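Notes from the September Open House at Stitard

Posted in: Visits

I was among the 13 guests received at the Stitard workshop last month for its annual open house on automated garment handling. The visit was arranged through Thongchai Inthanon, who heads the handling group, and I would like to thank him and his colleagues for their time. Readers who follow this blog for its coverage of commercial laundries will find most of what follows familiar in purpose, if not in method.

The afternoon began at 1:30 with a short talk on the history of the group. Stitard began as a supplier of sorting equipment to hotel laundries and took up robotic handling only after Rurnov, one of its larger customers, asked whether shirts could be picked and laid flat without an operator at every station. A trial line at the Rurnov plant now has 4 arms. According to Mr. Inthanon, the group has recorded roughly 3,000 handling attempts with donated clothing, and each is reviewed by a member of the staff before it is used for training.

We were then shown to the demonstration area, where the subject was dark knitwear. Mr. Inthanon explained that dark cloth is difficult for the cameras mounted at the wrist, as folds and shadows look much alike to them. 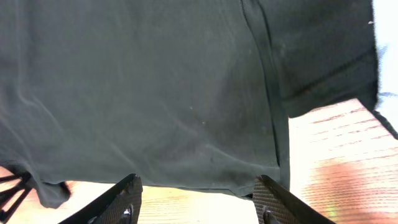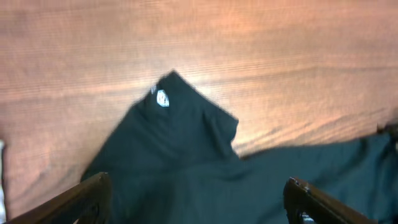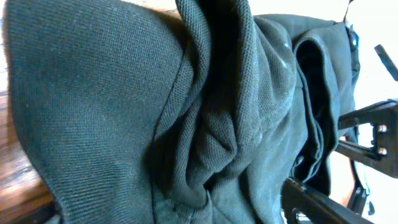 Views from the wrist cameras, with dark garments at the grippers.

A guest from Gavix asked why the group does not simply use suction, as many packaging lines do. The reply was that suction works well on film and coated material but poorly on open knits, through which air passes freely. The group has tested several finger surfaces and changes them often. Wear on the pads was described as the largest recurring cost of the program, and a sheet on the wall listed 262 pad changes to date.

The discussion then turned to staffing. Mr. Inthanon stated that no positions had been removed at Rurnov and that operators had been moved to inspection and repair. I was not able to speak with any of them and would welcome the chance to do so.

I also asked about speed. The group does not publish cycle times, and I was told that a trained worker remains considerably faster with a mixed pile. The written handout from Sotiropoulos, the firm that supplies the control software, was more hopeful on this point than the engineers were.

The program closed with coffee at 4:00. Requests to attend next year's open house may be sent to the Stitard front office, and places are assigned in the order received.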